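Tue 26 November

Second day in the new room at Ilwood.

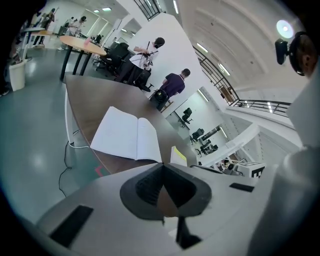 The long brown table, notebook open, sticky note on the little card.

Got in before nine and took the long table again. Karthik wants the cables sorted before Nazma brings her group over in January, so that was most of the morning. I ordered another 40 feet of cable cover, which should do the near side. The round table wobbles and needs a pad under one leg.

Lunch was soup from downstairs. Wrote up the desk list after that and sent it to Salamatu. She wants the chairs changed too. Home by six, tired, feet sore. Call Mom tomorrow.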